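Drovel opens its doors and lets the neighbors meet the robots

By Vasanthi Joseph
20th May

If you have ever driven past the Drovel building on the way to the lake and wondered what goes on behind those tall windows, you were in good company on Saturday morning, when the firm held its first open day and what felt like half the town of Gyamfi came in to have a look.

Coffee was poured in the lobby, name stickers were handed out (the children wore theirs on their foreheads), and then groups were led down the long hallway to the workshop, where the robot arms are taught to pick things up and put them down again. It sounds like a small thing, and Dorian Royer, who runs the workshop, was happy to admit that it keeps his team busy all year long.

"My grandmother asked me what I do, and I told her I teach a machine to set the table," he said. "She said she'd had the same trouble with my father."

The demonstrations started with spoons and plastic cups and moved on to a folded dish towel, which drew the biggest gasp of the morning when an arm lifted it by one corner and laid it back down nearly flat. Royer told visitors that the team has recorded 3,096 practice runs since November, and that 2,442 of them were good enough to keep. The rest went into a folder he calls the compost.

Gopinath Pillai, a retired school bus mechanic, stayed through two full tours and had plenty of questions about the fingers, how hard they squeeze and how often the rubber tips wear out. Royer said the tips get changed whenever they start to lose their grip, and let him handle a spare pair, which Pillai turned over for quite some time before passing it along to his granddaughter.

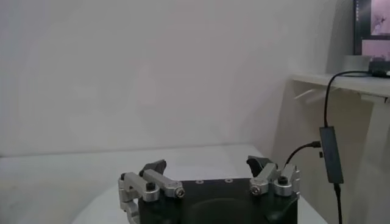

Tours were free, and all 100 places were taken before the weekend, so 76 more people put their names down for a second open day that Drovel hopes to hold once school lets out. Anyone who would like to join them can leave a name at the front desk on weekdays before four. Children are welcome with a grown-up, and the building has a ramp at the side entrance on the parking lot side.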